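Fabric Covers and Slipcovers FAQ
Urndale Soft Goods

Last updated Thu 17 May

Can I wash the beige one?
Yes. Cold, gentle, by itself the first time. No bleach. Take it out while its still a bit damp and pull the edges straight.

Why does it crease so easily?
Plain cloth, no coating. It creases where you grab it. Steam from the back, or hang overnight in the bathroom. Don't press hard on the seams.

Best way to pick it up or fold it?
By the top edge. Small pinch, lift, lay it down flat, smooth outward with your palm. A big fistful leaves marks that take longer to get out.
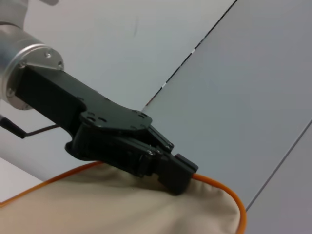

Tapio Miettinen wrote in to say the small pinch works fine on the Plinov but the Lauritsen is heavier and slides right out of his fingers, so he folds that one over a chair back first and goes from there. Fair point. Two hands for the Lauritsen.

Will it shrink?
A little, first wash. Nearly 2 percent. Cut sizes allow for that.

Which color is closest to the old Vistero beige?
Swatch 756. 768 is pinker, people mix them up. Ask for a sample if your not sure.

Can I return it once it's washed?
No, sorry. Unwashed, 27 days, folded, tag on.

When is the gray back?
July. No wait list, just check the page.

Who do I email about a bad seam?
Birthe Stougaard, repairs. Put the order number in the subject line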